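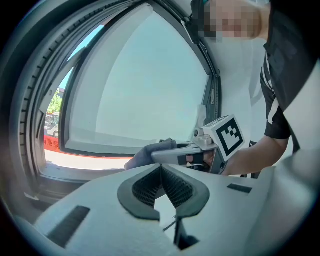 Window cleaning with a hand-held gripper, gray cloth in the jaws.

Forums > Automation > Household Chores > Are windows solved yet?
Print this thread | E-mail this thread
19/03/2019, by rmarras

rmarras
Valentini claims window cleaning is a solved chore. I disagree. Flat glass is easy. The perimeter is the hard part: rubber seal, latch plate, hinge, and the corner where the frame meets the wall. Has anyone here seen a machine do all of it unattended?

stondura_11
Depends on the tolerance. Our shop-floor arm at Gastum wipes 400 panels a shift with 2 faults. Same motion, same force limit.

rmarras
Fixtured panels, same height every time. A house has none of that.

J.Timmermans
Agree with Renzo. The load path is the issue. With two jaws you pinch the cloth at one point, so pressure falls off toward the free end and it bunches up.

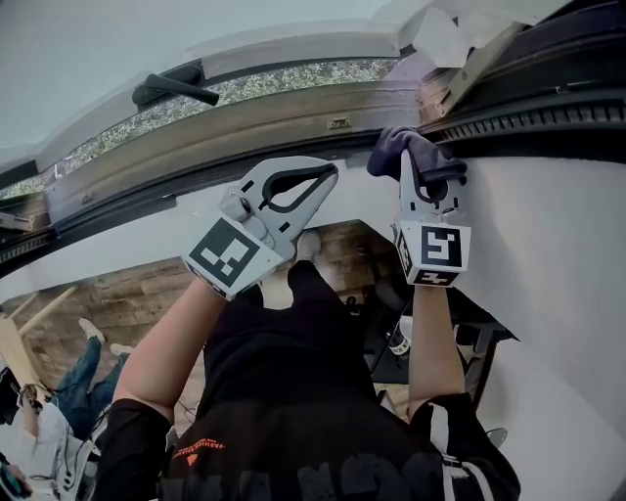
Working under the lip of a frame is worse. The wrist has to come up from below, and the cloth has to reach the wall corner without the jaw tips touching paint. A person corrects for that by feel. The Kidodgate controller we tried in February stalled on 11 of 18 corners.

stondura_11
That is a controller problem. Fin-ray fingers comply passively. Lower the approach speed and retest.

J.Timmermans
We halved it. Same stalls, longer cycle.

rmarras
Did you log wrist torque on the stalled ones?

J.Timmermans
Yes. Will post the plots once Josefien (me) finds the right drive.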